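About Skustbridge

We use cookies to remember your preferences and to see which pages people read. By staying on this site you agree to this. Accept / Manage settings

Skustbridge teaches grown adults to work next to robots without getting hurt or hurting the robot, in that order. We run short courses for packing and sorting plants, and a longer one for the people who have to fix things at 4 a.m.

The school exists on account of a plastic bag. In October of our first year, back when we were a consulting outfit called Okora with a nice logo and no customers, Velimir Petek was showing a two-armed sorting cell to a room of 50 plant managers. The right hand picked up a bag, lost its grip reading, and decided it was holding nothing. So it went back for another. The bag went into the belt roller, the belt stalled, and the arm kept reaching for parts that were no longer coming. Velimir pressed the stop button. The stop button was wired to the other cell.

No one was hurt. The other cell stopped beautifully.

We wrote up the whole thing, wiring diagram included, and mailed it to everyone who had been in the room. Verna Tran thought this would finish us. Instead, 22 of them asked if we could come and check their stop buttons. We did, and we have been checking them ever since.

The report is still the first thing students read. Thin film is still the first thing they're asked to handle, and each class gets faults planted by So-yul Han, who enjoys this more than she should. Nele Vermeulen teaches lockout. You will do her checklist until you are sick of it, and then she'll change the checklist.

Verna runs the office and has stopped predicting our end. Velimir still teaches, and tests the button before he says good morning.

Visits to the training floor are by appointment. Closed shoes, please, and no lanyards.
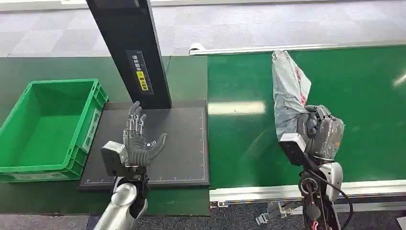

Skustbridge | About the School | Page 4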